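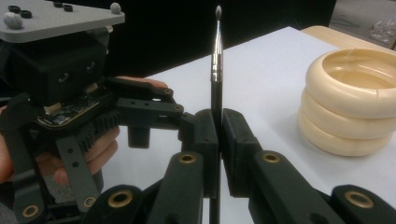
The makeup department of the Plitesero Theater occupies two connecting rooms on the lower level of the building, directly beneath the stage. Ekow Bonsu has led it for nine seasons. In that time the department has grown from a single counter shared with the wardrobe staff into a working studio that prepares performers for the main stage, the touring company and the annual June festival. Mr. Bonsu met with the members' bulletin to discuss the care of brushes, a subject on which he has strong views and on which new members of his staff receive instruction before they are permitted to work on a performer.

"People expect us to begin with color," he said. "We begin with the sink. A person who joins this department will spend the first week washing, shaping and drying brushes, and at the end of that week I will know a good deal about how that person works."

The department's inventory stands at 623 brushes, a figure established in the January count. The count is carried out once a year, when the theater is dark, and each brush is inspected, measured against its original profile and either returned to service or retired. Mr. Bonsu acknowledged that the number surprises visitors, but he considers it modest for a house of this size. Every principal performer is assigned a personal set for the run of a production. The chorus is served from common sets, which are cleaned between one face and the next.

The greatest share of the department's attention goes to its smallest tools. Fine pointed brushes are used for lining the eye, for drawing individual hairs in a brow and for the narrow strokes that suggest age around the mouth. These are the brushes that wear out first and that are most often damaged by poor handling.

"A large powder brush will forgive you," Mr. Bonsu said. "You can leave it in a bag overnight, and you can wash it badly once or twice, and it will still put powder on a cheek. A liner will not forgive you. Once the tip has split, you have two lines where you wanted one, and there is no repair for that. I have tried trimming them. Everyone tries trimming them. You end up with a very short brush that still has two tips."

He attributes most damage to water in the wrong place. The ferrule, the metal sleeve that joins the bristles to the handle, is fixed with adhesive, and repeated soaking weakens the bond. Staff are taught to hold the brush with the tip pointing downward under lukewarm water, to keep the water below the metal, and to work a small amount of mild soap through the bristles with the fingertips. The tip is then rinsed, pressed in a folded cloth and drawn back to a point between the thumb and forefinger.

Drying has been the subject of some disagreement within the department. Many makeup artists stand their brushes upright in a cup as soon as they have been washed. Mr. Bonsu does not permit it. In his department, damp brushes are laid flat on a slatted rack with the heads extending past the edge, and they are moved to upright storage on the following day.

"Upright is for dry brushes," he said. "When they are dry, I want them standing, with the tip at the top and nothing touching it. I want to walk along the counter and see the condition of every point without picking anything up. When they are wet, they lie down. We had a long discussion about this with a colleague who had trained elsewhere, and she was very courteous, and she still believes that I am wrong."

The rack itself was built by the theater's scenery shop, which has since supplied a second one for the touring company. The upright holders are an older item. They were purchased from Skistik, a local supplier of salon fittings, when the department moved to its present rooms, and Mr. Bonsu has resisted several proposals to replace them. The openings are narrow enough that a slim handle does not lean, and the blocks can be taken apart for cleaning.

On the choice of brushes, he declined to recommend a particular maker. He did describe the qualities he looks for when samples are submitted. The point should return to its shape after being pressed lightly against the back of the hand. The metal should be smooth at both ends, with no gap where it meets the handle. The handle should be slim enough to roll between the fingers, as a long line along the upper lid is often made with a slight turn of the brush. He prefers a dark, glossy finish to bare wood for general use – it wipes clean quickly, and greasepaint does not stain it.

"Length is a personal matter," he added. "I like a long handle, and I hold it well back, the way a sign painter would. Some of my staff hold the brush almost at the metal. I used to correct them. I no longer do so, provided that the line is straight and the performer is not being poked."

The purchase of brushes is governed by a budget that has not changed in several seasons. The department receives $700 each year for the replacement of tools, separate from its allowance for cosmetics and adhesives. Mr. Bonsu said that this sum is adequate if the existing stock is looked after, and that he reports to the production office every quarter on what has been retired and the cause. Wear is entered as wear. Damage is entered by type: split tip, loose ferrule, cracked handle, lost.

"Lost is the one I dislike," he said. "A brush with a loose ferrule has at least told me something. A lost brush is generally in somebody's coat."

To reduce such losses, the department marks each handle near the end with a ring of enamel in the color of the production. The practice began with the musical Yeoman, when two casts were rehearsing in the building at the same time and sets were being mixed. Green was chosen on that occasion, and a few brushes with green rings remain in service. The ring is applied by hand, using a liner that has been retired from work on performers.

Retired brushes are seldom discarded. Those with sound handles pass to the wig room, where they are used to apply adhesive along lace edges, or to the properties workshop for touching up small items. A number are sent each summer to the Zoten Youth Stage, whose students use them for practice on paper and on plaster heads. Mr. Bonsu teaches the opening session of that program himself and asks students to draw a single line, repeatedly, until it can be made at one even width.

Asked what he would advise members who keep only a handful of brushes at home, he suggested that they wash any brush used near the eye after each use and others once a week, that they avoid hot water, and that they allow a full night for drying. He cautioned against household detergent, which strips natural hair and leaves it brittle, and against drying a brush on a radiator. A brush that has lost its point need not be thrown away, he said, and will serve well enough for smudging or for cleaning the corners of a palette.

He was also asked whether any single tool in the department was of particular importance to him. He named a fine liner given to him by the head of makeup under whom he trained. It is kept in his desk drawer and is no longer used on performers.

"It has been washed more times than I could tell you," he said. "The point is still good. I check it in January with the others, although it is not on the list."

Members who wish to visit the makeup rooms may do so on the next backstage tour. Places are limited, and requests should be made at the box office. Visitors are asked not to handle the brushes.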